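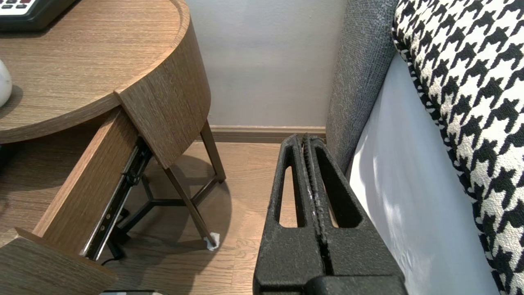
Robotique › Achats et budget

Temps de lecture : 2 min

Budget d'équipement (robotique domestique) – on appelle ainsi l'enveloppe prévue pour acheter un bras, sa pince et tout ce qui gravite autour. J'en ai monté un pour l'atelier de Dirkach, et je vous le dis, le bras n'est que le début !

Postes courants

La pince d'abord. Chez Ludden, j'ai payé la mienne 548 euros, doigts compris. Les doigts de rechange coûtent 47 euros la paire (prenez-en deux, l'usure arrive vite). Viennent ensuite les câbles, la fixation, la petite caméra de poignet, puis l'assurance, que j'avais oubliée.

Délais

Dağdelen annonce environ 22 jours, davantage en décembre. Le projet Hedness, lui, commande tout au printemps – j'ai fini par faire pareil.

Voir aussi : location, matériel d'occasion.

Ce site utilise des cookies. Accepter | Refuser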